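Residence Diary, Zulness House
September, entry 13

The second-floor room was opened at 8.40 and the blinds left down, as the sun reaches the work table early at this time of year. The kitchen register was signed and the fire blanket checked. Stock carried over from the previous entry stood at 2 cartons of eggs, one bag of rice and the dry goods listed on the Gurik delivery note, number 759. The note had been filed under the wrong month and has been moved.

The morning was given to the rolled omelette, which is the fourth dish in the Zenby course of home cooking. It is a modest dish and it demands a good deal of patience. The egg is poured thinly, allowed to set, rolled to one end of the pan, and the process is repeated until the mixture is used up. The course notes recommend a moderate heat throughout. This diary has recorded before that the notes are less helpful on the matter of oil, and the point is repeated now: too much of it and the layers slide apart, too little and the first roll tears.

The table was laid with the blue flowered cloth, the plain one being at the laundry. The portable cooktop was placed in the centre so that it could be reached comfortably, and the rectangular pan was set on it with the handle towards the front. Oil and a sprig of green leaves were put out alongside.
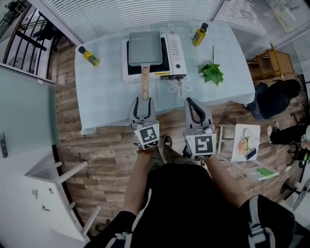
The omelette pan on the portable cooktop, September.

It was agreed that the bottles of oil should in future be kept on a tray. They are small and light, and too easily knocked over on a cloth. A suitable tray is held in the Joseph Room cupboard and will be brought up before the next entry. The same cupboard is understood to contain the long cooking chopsticks, missing from the drawer since the summer.

The omelettes themselves were of mixed quality. The first was pale and rather loose. The second held its shape and was cut into slices for the table at noon, where it was eaten with rice and pickled radish. A third browned more than is desirable on the underside, although the flavour was sound and none was left over. The seasoning was found to be on the sweet side and the sugar will be reduced by half.

The pan was wiped with paper and put away once cool. It should not be scoured. The cloth has a small spot of egg near one corner and has been sent down with the tea towels.

Expenditure for the day was entered on page 104 of the house book. Eggs to be reordered. The clam soup is next in the course - the large pot will be needed, and its lid is still in the ground-floor pantry.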